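Unit 7: Protective covers for outdoor furniture
Notes: Bożena Gajewski

Covers are graded by fabric weight and by water column. A 3000 mm cloth resists steady rain. A 1000 mm cloth is for dust and light showers only.

Seams fail before cloth does. Check for tape on the inside face. Allow 15 mm clearance on each side of a table so that air can move under the hem.

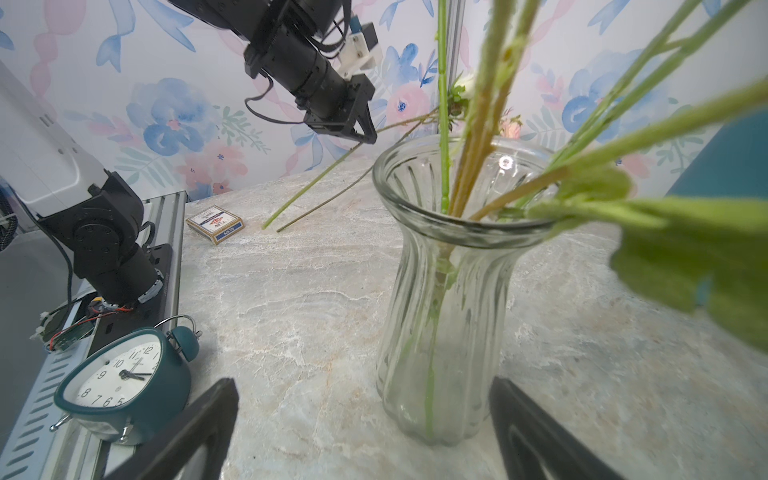
Fig. 1. Marble-patterned tabletop with ribbed glass vase and rosebuds.

Vents go on the sheltered side, under a flap. Without them, condensation collects beneath the cover and marks stone and timber alike.

Clear and dry the top before covering. Pad sharp corners.

Reading for November: Yook, section 7, on hem cords and buckles.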